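The Table Comes First: a morning with the woman behind Pludier

The kettle is on before I have my coat off, and I am told to sit anywhere except the blue chair, because the blue chair has a leg that is waiting to be glued. It has been waiting since December. The owner of Pludier, who asked me early on to leave her name out of it ("put the shop's name in, that's the one that needs the help"), has been making and mending plain wooden tables for 16 years, first from a garage and now from two rooms behind the old Skedport building, where the rent is kinder and the roof mostly behaves.

She had been a bookkeeper before that. I asked whether she missed it and she laughed for quite a long time.

"I miss the heating," she said. "I kept the books for Vachon, the flooring people, and they had lovely heating. But I used to go down to the yard at lunch and look at the offcuts, and one day I took some home in the boot, and then some more, and then my husband couldn't get to the freezer."

What she makes now is a very simple sort of table, pale, with the corners taken off so that you don't bruise a hip on them, and a finish with just enough shine to wipe clean. People use them for all sorts. One went to a school for its sewing room, a good many have gone to kitchens, and a few have ended up as workbenches, a use she says she never planned for but rather likes.

"I'll tell you what people ask me," she said, pouring. "They ask how long it'll last, and I say, well, what are you going to do on it? Because if you're going to eat your toast off it, it'll see you out. If you're going to take a lawnmower to bits on it, then we should have a little talk about mats."
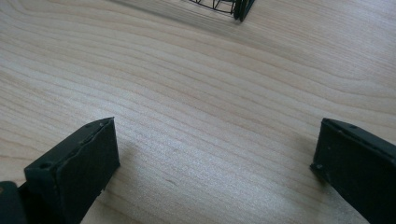
The grain is what she chooses first, before size and before legs, and she can talk about it until the tea goes cold (mine did). She likes a board with some movement in it, long lines that wander a bit on their way across, and she will turn a top round and round on the trestles for most of an afternoon deciding which edge ought to face the person sitting down.

"You want it to go away from you," she explained. "Like looking out over a field. I had a customer who wanted it dead straight, every line like a ruler, and I found it for him and he was delighted, and that's fine, it's his table. I do straight ones. I just don't stand and look at them so long."

The finishing she does in the evenings, when the dust has had time to settle. Thin coats, a night between each, a rub down with a worn bit of paper that anyone else would have thrown out. She keeps the old sheets in a biscuit tin marked 1000, for the grit, though she admits that what is in there by now could be anything at all.

We got on to tidiness, a sore subject in a room where I had already moved three jam jars to find a place for my notebook. She has firm views on it. A table, she says, should have one thing that lives on it and everything else should be visiting. Her own choice is a wire basket pushed to the back, long side across, so that there's still space in front of you for your hands and whatever they're busy with.

"Wire, so you can see what you've dropped in it. I had a wicker one for years and there were things at the bottom of that I'd bought twice." 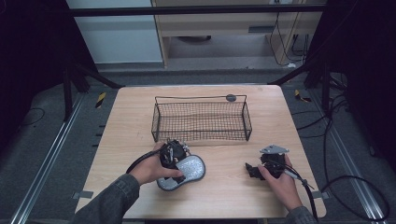
The basket at the back, the work in front: a pale top with softened corners, in use for fiddly jobs.

I wondered if it bothered her to see her tables marked by use after she had spent so many evenings rubbing them down. She thought about it, and got up to let the cat out, and thought about it some more.

"It did at first," she said. "The first table I sold, I went round for supper and there was a ring on it from a mug, and I couldn't eat. I had to sit on the other side. Now I think, good, somebody's had a cup of tea. You can always bring it back to me. I charge 100 for a rub down and a fresh coat, and I've had people bring one in and then change their minds in the doorway because they'd miss the marks."

She writes every repair in a ledger, a habit left over from the Vachon days, and the latest entry when I looked was number 3447, a wobbly leg. Chairs, stools, drawers and one accordion case are all in there too. The accordion case belonged to the man from Flerov, the hardware shop on the corner, who paid her in hinges.

"Good hinges, mind," she said. "I'm still using them." 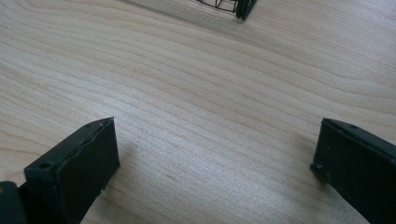
Wavy grain under a smooth, slightly glossy finish, with the light falling across the middle.

Before I left she had me run my palm along the underside of a top that was propped by the door, where I'd never have thought to look. It was as smooth as the other side. Children feel under there, she told me, and so do people on the telephone.

The blue chair, she says, will be done by the weekend.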